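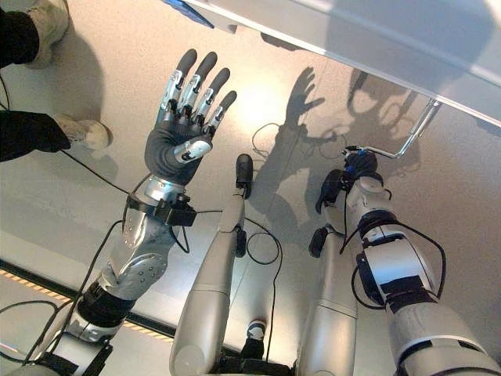
How long can hide glue be held in the pot before it gets too weak to use?

One working day at 65 C, with the lid on. After that we throw it out and start from dry granules.

24 Jul 2024

Mixed a new batch for the drawer fronts. 180 g granules, 300 ml cold water, soaked overnight in the fridge. Granules were swollen all the way through this morning, no hard centers. Into the pot and up to temperature slowly. Skimmed once.

Consistency off the brush was thinner than last week's. Ryan thinks it's the new bag (Varer), which is ground finer than the Mandora we used up in March. Could also be that I tared with the wrong cup. Will weigh again next time.

Test joints: poplar on poplar, end of a scrap board from the Espinoza job. Warmed one set of pieces with the heat gun first and left the other set cold. On the cold set the glue had skinned over before I got the clamps on. Squeeze-out was lumpy. The warm set went together fine. Leaving both until tomorrow, then Denise will break them in the vise.

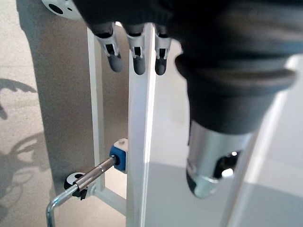
Hand from above and behind, fingers hanging down.

Pot thermostat still reads high. Dial says 70, probe says 65. I've put tape on the dial where 65 really is. Please go by the tape. Parvathi has the number for the repair place if it drifts any more.

Stock: 2,359 g granules left in the tub after today, so no need to order yet. Colin wants a small amount of urea added to slow the gel for the big panel. Not tried. I'd do it on scrap first and write down the percentage, as the last time it didn't get written down.

Brushes are soaking in the sink.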